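I finally finished a weaving draft I started in December, and I can't stop thinking about plaid!

It began with a scarf kit from Trirow and a phone call to my friend Thenmozhi Pillai, who has been weaving far longer than I have. I had 210 warp ends to thread and I'd already crossed two of them. She talked me through it, laughing the whole time, and then told me to go and read up on tartan setts. So I did, for a whole evening.

The sett is the order of the colored threads, and in a lot of tartans it reads the same forward and back. You thread it one way, weave it the other – and all those in-between shades show up where the colors cross. I only had three yarns on the loom (navy, cream and a mossy green) and it looked like twice as many. Magic!

Things I'd tell anyone trying it:

- Beat gently. My first squares came out squashed.
- Wash your sample before you judge it.
- Write down the thread order, even if you're sure you'll remember.

Next up is a blanket for my sister, roughly 300 ends, in blues this time. I've been looking at checked cloth everywhere I go. 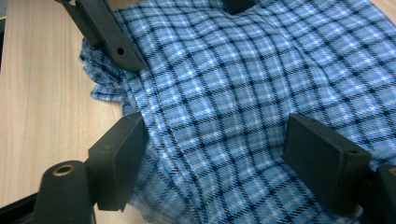
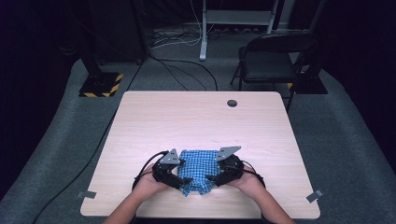
Blue plaid in the first one, with thin black lines and paler stripes.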